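Potum to open shared kitchen on Kennedy Street in July

Small food businesses in Potum will be able to rent time in a licensed commercial kitchen starting in July, when the former Grametti bakery on Kennedy Street opens again under a new operator.

The bakery closed after the family that ran it retired, and the building has been vacant since. The city bought it last year and has signed a five-year lease with Esano, a company that runs shared kitchens in other towns in the county. Esano will handle bookings, cleaning and repairs. The city will keep ownership of the building and pay for the roof and the outside walls.

Until now, anyone in Potum who wanted to sell soup, sauces or cooked meals had to drive out of town to find a kitchen that met county rules. State law lets people bake bread and cookies at home for sale, but it does not cover food that has to be kept cold. Several sellers at the farmers market told the city they had stopped making certain products over the cost of travel and rent.

A worn steel counter can pass inspection as long as it is smooth and can be properly cleaned, according to the county's guide for renters. Cracked wood and chipped tile cannot. The guide also says counters must be wiped down and sanitized between bookings, with paper towels or fresh cloths. Sponges are not allowed.
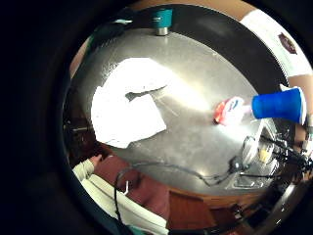

What it will cost

Rent will be charged by the hour, with a lower rate for late evenings and early mornings. Esano has not published its prices yet but said it will do so before bookings open. Renters will pay a deposit, and will need their own liability insurance and a county food handler card.

The kitchen can take two businesses at a time. Each will have its own prep area and sink, but they will share the ovens and the walk-in cooler. Shelves in the cooler and in dry storage can be rented by the month – a point that market sellers had asked for, as many of them now haul their ingredients back and forth for every batch.

The city had first planned to have the work finished in spring. It was held up when contractors found that the exhaust duct above the old ovens did not meet the current fire code and had to be replaced. The drain line in the floor was also found to be cracked. Both jobs have been done, and the fire department has signed off on the duct. A final health inspection is still to come. 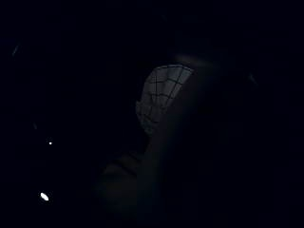
Dark lines crossing a pale gray surface.

Neighbors raised two main concerns when the plan was discussed last fall: parking and smell. Kennedy Street has little parking in the morning, when the school across the way lets students off. The city will mark a loading space behind the building and has asked that renters not unload on the street before school starts. On the question of smell, the new exhaust fan is fitted with filters that Esano must replace on a set schedule written into the lease.

The kitchen will not have a shop or a counter for walk-in customers. Orders may be picked up from the side door during the day, but no food will be served on the premises. The large front room, where the bakery had its display cases, will be left as it is for now. The city has talked about using it for cooking classes, but there is no money for that in this year's budget.

Part of the project was paid for with a county grant for small businesses. The grant requires the city to report each year on how many hours the kitchen is rented and how many of its users are based in Potum. The city expects almost 1,000 hours of bookings in the first year. If use falls well short of that, the county can ask for some of the money back.

Local renters will get first choice of hours for the opening season. After that, the calendar will be open to businesses from anywhere in the county – including food trucks, which need a licensed kitchen as their base before they can get a permit.
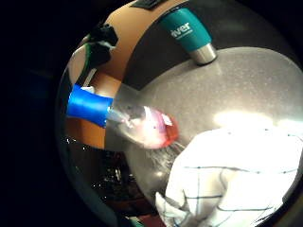

How to apply

Application forms are available at city hall and at the Potum library. Applicants should bring a list of the foods they plan to make and the equipment they need. Esano will hold an open house at the kitchen on a Friday next month, starting at 5 p.m., and staff from the county health office will be there to answer questions about permits. No sign-up is needed. Visitors are asked to use the rear entrance.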